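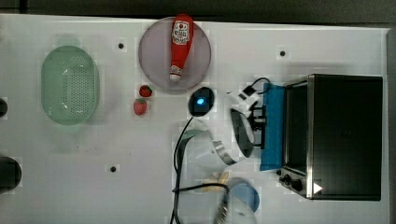 I spent most of the winter collecting demonstrations for a small manipulation policy, and the part that took the longest to get right was deciding what to leave on the table. My first plan was a clean surface with one object and one target. I dropped that after a couple of weeks, and since then nearly every episode has been recorded with clutter, like the ketchup bottle lying on its plate, the two strawberries and the computer mouse with its cable running out of the frame. The task might only involve the toaster oven or the colander. The rest stays where it is, and the policy has to learn to leave it alone.

The arm is at a shared workshop in Purkville. I get it for two evenings a week. An evening is long enough to record a decent batch if nothing breaks, and short enough that I have learned to write the task list before I leave home. I drive the arm by hand with a leader device, and the recorder saves the camera views, the joint positions and the gripper opening together. Each episode also gets one line of text saying what I was trying to do.

The first set had 115 episodes in it. I trained on all of them and got a policy that would reach confidently for the place where the object used to be. I had been putting things back in nearly the same spot after each run without noticing. When I plotted the grasp positions they made a tight little cluster, with a handful of strays from the night I was tired.

So I changed how I reset. Before every episode I roll dice for the rough region of the table and then for the orientation of the main object. It feels silly and adds time, but the plot looks much better. For the other things I use a looser rule. After every 5 episodes I rearrange everything that isn't part of the task, and I swap at least one item for something else from the bin.

Speed was the next problem. When you have done the same motion thirty times you get fast, and the gripper turns into a smear in the camera frames. You can see some of that in the picture at the top, where the gripper is reaching in toward the oven. A little blur is fine and probably good for the model, but I had whole stretches where the fingers were hard to make out at the moment that mattered. I now slow down for the last few inches of an approach and move at normal speed everywhere else. I tried being slow the whole way and the policy came out slow too, with long pauses where I had been hesitating.

Pauses are worth their own paragraph. If you stop to think in the middle of a demonstration, the recorder keeps going, and the model learns that stopping is part of the job. I trim the start and end of each episode automatically using joint velocity. I do not trim the middle. If there is a long stop in the middle I throw the episode out and do it again.

I keep failures, but separately. A dropped object that I pick up again and finish with goes into the main set with a tag. A dropped object that rolls off the table goes into a folder I haven't used for anything yet.

The labels needed cleaning up as well. In February I went back through the early text lines and found that I had called the oven "oven", "toaster", "toaster oven" and "the black thing". Different wording is useful if it is deliberate. Mine was just careless, and a few lines described the wrong task entirely because I had forgotten to change the text between batches. I wrote a small tool called Runside that shows the first and last frame of an episode next to its label and waits for a yes or no. It takes a few seconds each, and I do it the same night now.

Lighting I have mostly left alone. The workshop has a window and the light changes through the evening, so there is some variety for free. I used to wipe the table between sessions and have stopped bothering, so there are smudges in most of the newer data.

Next is a set with doors and lids, which I have been putting off. Doors are hard to drive with the leader arm because I can't feel the resistance, and I tend to pull off line and slip. I also want to try a second wrist camera angle, but that means a new mount, and changing the view halfway through a dataset means I would have to decide what to do with the old episodes. For now the camera stays put.

The labeling tool still needs a proper readme. I'll post it when it has one, along with the reset sheet and the dice table.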